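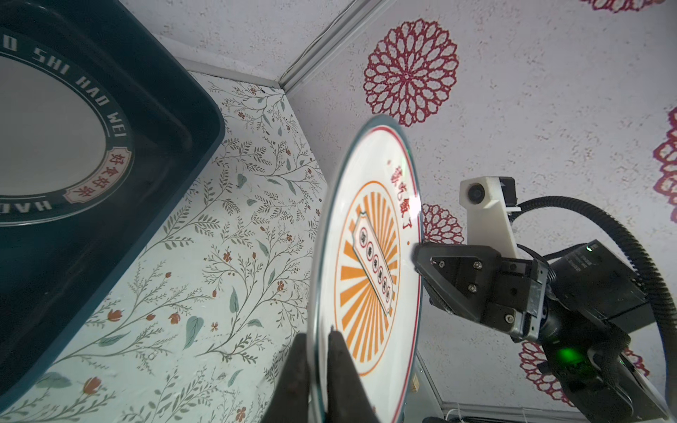
Mirela Oszko
Reporter for local government, Nistden

9/13/21

The councilor for the Starkow ward received me in the office of the ward, which is on the first floor above the post office in Nistden. Her term began in May, and the first paper she signed was a request for a new drinking water tank for the upper part of Starkow. The tank was put in its place last month. I wanted to ask her how it went and what is still missing.

"The tank holds 3000 liters," she said. "People tell me it is small, and I agree with them. For 159 households it is a reserve for the hours when the pressure is low. It does not replace the pipe, and I have never promised this."

The upper streets of Starkow receive water from the same line as the market and the school. In the morning, when everybody opens the tap, the houses on the hill get very little. The problem is old. The councilor said she found letters about it in the cabinet of the ward office, and the oldest had the stamp of a department that does not exist anymore.

I asked who paid. She answered that the tank itself was given by the Ramasamy Trust, and the council paid for the concrete base and the connection. The trust had first offered to give two tanks, but there was only one piece of public land on the hill where a truck can arrive. The second tank went to Vuswood.

Some residents were not happy with that, and they said so at the ward meeting. "I understood their anger," the councilor said. "They heard the word two and then they saw one. I should have explained it earlier, with a paper on the board. When I explained it in the meeting it was already late, and it sounded like an excuse."

She has been also criticized by the opposition members of the council, who say the opening was used for publicity. There was a ribbon, a tent with chairs, and speeches which lasted longer than was planned. I asked if this was necessary for a water tank.

"The ribbon was the wish of the trust and I did not want to refuse it," she said. "The speeches, this is our own fault. Mine was 15 minutes. My daughter measured it and she told me at home that I repeated the same thing three times."

About the work itself she speaks with more detail. The base had to be poured again, as the first one was not level. The contractor did the second one without asking for more money, but the delay was eight days, and in those days the tank was lying on its side next to the road and children were playing in it. She sent a man from the ward office to close the opening with boards. After that the tank was washed two times before it was connected, and the water was tested by the district laboratory. The result is hanging at the entrance of the office and anybody can read it.

For the question of who takes care of the tank, the answer is less clear. The council says that cleaning belongs to the water department. The water department says that it takes care only of what it has installed. At the moment the ward office does it from its own small budget. "I wrote to both of them in the same letter, so that they can see each other's names on it," she said. "I wait for the reply. If there is none, I will bring it to the council as a written question, and then they must answer."

I wanted to know also about the pipe. The separate line for upper Starkow has been in the plan of the council for years, but without money beside it. The councilor thinks it can be started next year if the road work on the market street is done at the same time, so the street is opened only once. The engineer of the council has told her that it is possible. The finance office has not said yes or no.

"I prefer that you write it like this," she said. "Write that it is possible and that it is not decided. People here have read the other kind of article many times."

Before I left, a woman came in to complain that the tap at the tank is too low for a bucket to stand under it. The councilor asked her how high the bucket is, wrote the number on the back of an envelope, and promised to call the plumber in the afternoon.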